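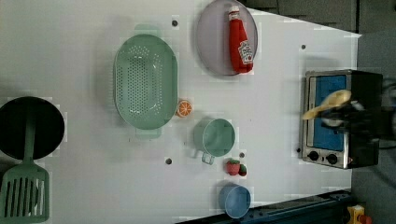

Medton Play Kitchen set, v2 notes. Covers the toy kitchen things we lay out for the sorting and tidying clips, what each one gets called, where it lives. Read before you label anything. Names matter more than you'd think – the first lot had "sieve", "strainer" and "basket" all for the same item. It's colander now, the big oval green one with the holes and the two flat handle tabs. The plate is the round lavender-grey one, and the ketchup lying on it is "ketchup bottle", not "sauce". Fruit gets its own name if you can tell what it is (orange slice, strawberry), otherwise "red fruit" and move on.

What's in here
360 short clips, 30 layouts. White tabletop throughout. Labels in one text file per layout, plain words, British spelling.
4,000 stills on top of that, only 62 checked by hand so far. Rest to follow in May.

Names to use
colander
plate
bowl – light blue
pot – small, mint green, short handle
frying pan – black. Not "skillet"
slotted spatula – not "turner", not "fish slice"
toaster oven – one item, dont label the knobs seperately
ketchup bottle
orange slice, strawberry, red fruit

Where things go
Fruit into the colander or the bowl, either is fine, say which.
Ketchup onto the plate.
Spatula with the pan.
Toaster oven stays put.
If something ends up half on the plate and half off, label it "on plate" and add a note.

Known problems
Pot and bowl swapped in the Fluvley layouts. Fix pending.
Some early labels still say "tomato" for the strawberry. Search and replace missed the capitals.
Matsuda folder has the old names. Do not mix with this one.

Changes since v1
Dropped the cups. Added pan and spatula. Renamed everything green that was down as "turquoise".

Use
Fine for teaching and research. Please credit Vovulberg, and send corrections with the layout number in the subject line. Replies go out on a Friday.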